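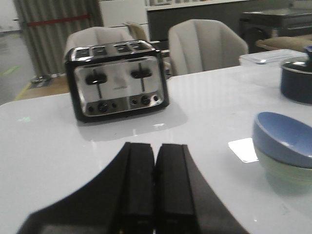 Solent Student Robotics Support
Ticket 2771
Subject: Bowl pickup routine stops before grasp
Project: Tastach (course project, kitchen handling)
Software: Lornach arm controller, student license
Priority: Normal
Opened: November 29, 2023
Status: Awaiting confirmation

Summary of the problem

The Tastach team reports that the bowl pickup routine does not complete reliably. The arm moves to its start position over the table and begins its approach to the selected bowl. On some runs it then stops above the table and the controller shows the message "Target lost, motion held." The routine must be restarted by hand. On other runs, with no change to the program, the pickup is completed as expected.

The team is required to demonstrate the routine as part of its course assessment. The task calls for one bowl to be picked up by the rim and placed inside the other. The toaster and the pot are to remain on the table throughout as obstacles, and contact with either is scored as a fault.

The team states that the problem was not present in June, when the same program was used on the practice bench. The program has since been moved to the kitchen table without modification.

Information requested from the team

The support desk asked for the controller log, the current detection settings and a list of all items on the table. These were supplied with the ticket. The team also confirmed that the emergency stop and the speed limit had been checked in accordance with the lab safety sheet before each session.

Step 1. Review of the controller log

The log shows that the hold is issued by the controller and is not the result of a fault in the arm. No joint error or power error was recorded. In each failed run, the target position sent by the detection program moved suddenly toward the near side of the table shortly before the hold. The controller is set to hold if no valid target is received for 200 milliseconds. It is therefore working as designed.

The team had proposed increasing this limit. The support desk does not approve that change. A longer limit would allow the arm to continue toward a position that may be wrong, and the limit is fixed for all student projects at Solent.

Step 2. Review of the detection program

The program finds a bowl by looking for a rounded area that differs in brightness from the table. Color is not used. The practice bench has a dull gray mat, and on that surface the method gave acceptable results. On the glossy white table, the shadow that falls below a bowl also has a rounded outline. When the wrist view comes closer, part of the bowl may leave the top of the view while the shadow remains fully inside it. The program then selects the larger complete shape. Bright reflections on the tabletop add a further source of error.
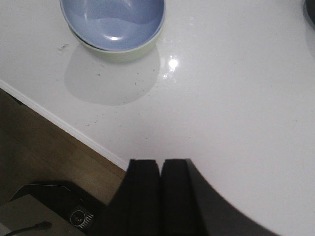

Step 3. Changes made to the detection settings

The following changes were entered by the team under the guidance of the support desk:

Brightness detection was replaced by color detection, with one setting for the blue bowl and one for the green bowl.
Areas at full brightness are now ignored.
A shape touching the upper border of the wrist view is no longer rejected if it matches the selected color.
The target may not move to a new location during the final part of the approach. If it does, the arm returns to its start position.

The team was asked to wipe the table before testing and to keep the room lights at the same level for all runs. The blinds are to remain closed.

Step 4. Test of the approach and finger position

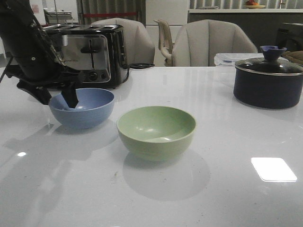

Grasp position is calculated separately from detection and was reviewed as a second matter. The program takes the center of the bowl and adds a fixed distance to reach the rim. That distance was measured for the bowls used on the practice bench and should be measured again for the present pair. The choice of side also matters. With a finger inside the blue bowl near its left rim, the toaster stands directly behind the work area, and the path for lifting must be planned with this in mind. The team has been instructed to raise the bowl straight up to the clearance height before any sideways movement. The power cord at the right side of the toaster is to be treated as part of the obstacle.

The former program combined the lift and the sideways movement in a single command. The 2 movements are now separate commands, with a position check between them.

Step 5. Layout for the confirmation test

Both bowls are to be set on the table upright and empty, with open space between them. The lidded pot and the clear container stay at the right. The start layout must be recorded before each run so that a failed run can be compared with a successful one. Items are not to be moved while the arm is enabled.

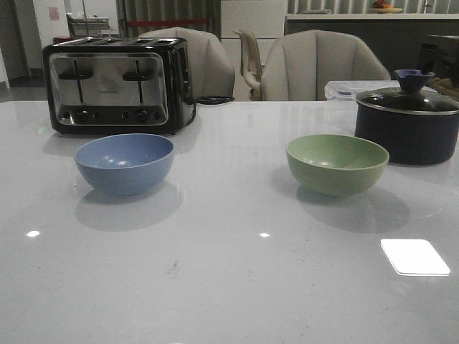
Seyoum wrote: We had the same hold message on our project and closed it under ticket 1373. Color detection solved most of it for us. The remaining failures came from automatic exposure on the wrist camera, which changed the blue enough to fall outside our range. Please ask the team to lock the exposure before they set the color values. If they do it afterward, the values will have to be taken again.

Support desk response

The comment has been reviewed and accepted. Locking of the exposure has been added to Step 3 and must be carried out before the color settings are entered. The Tastach team is asked to repeat Step 3 in full, measure the rim distance as described in Step 4, and attach the new controller log to this ticket.

The ticket will remain open until the log has been received. Requests to change the hold limit should not be submitted again under this number.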